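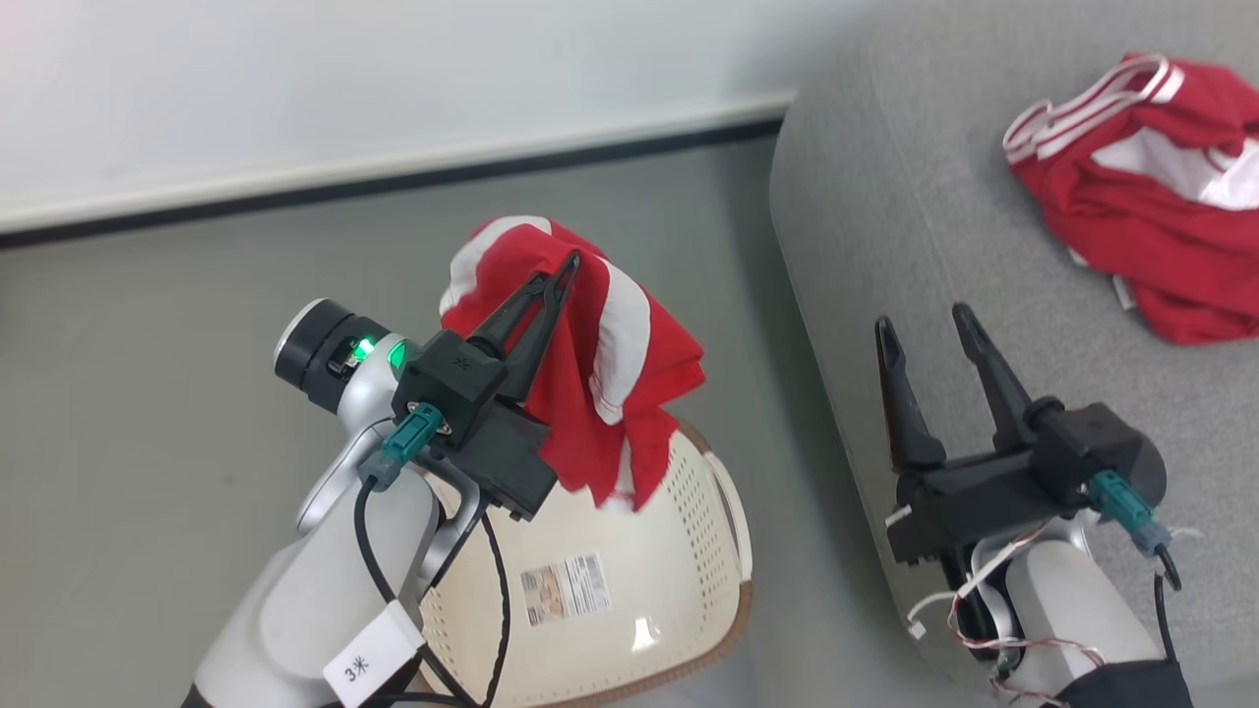 Endang Wibisono wanted to know if it could do socks, and the whole row behind me cracked up. Fair question! We were all packed into the back hall at Kamer for the open day on September 1, 2019, and the laundry demonstration was easily the one people kept drifting back to (me included, I went twice and missed most of the welding talk).

The answer on socks, by the way, was "not yet, please don't ask about pairs." The team from Linetti has been working on picking up clothes and getting them into a basket, and they told us that soft stuff is much harder than boxes or bottles. A box keeps its shape when you grab it. A shirt flops over and folds up on itself, and the software has to work out all over again where to pinch. They've logged 2877 practice pickups so far, 957 of them on sports clothes, and they said shiny fabric is still a headache.

I got to stand pretty close for my turn, near the sofa, and I'll admit I was rooting for those two arms like it was a ball game. Red and white stripes, a gray sofa, a basket on the floor – it felt a lot like my own living room on a bad weekend. My son asked if we could take it home. The engineer said to check back in 9 years, and I still can't tell if she was kidding.

Visitors were let in by groups, with 58 to a group, and that was a bit much for the room. If you were at the back you mostly saw other people's heads. The folks at the door said they'd heard that a lot and might put up a screen next time, so fingers crossed.

Montoya had the booth next door with a floor-cleaning cart, and the Goltau people were giving a talk on warehouse sorting upstairs, which my neighbor loved and I plan to catch if they bring it back. Coffee was free, parking was a mess, and the sandwiches ran out before noon. Kamer is already taking names for the next open day at the front desk. I put down three of us.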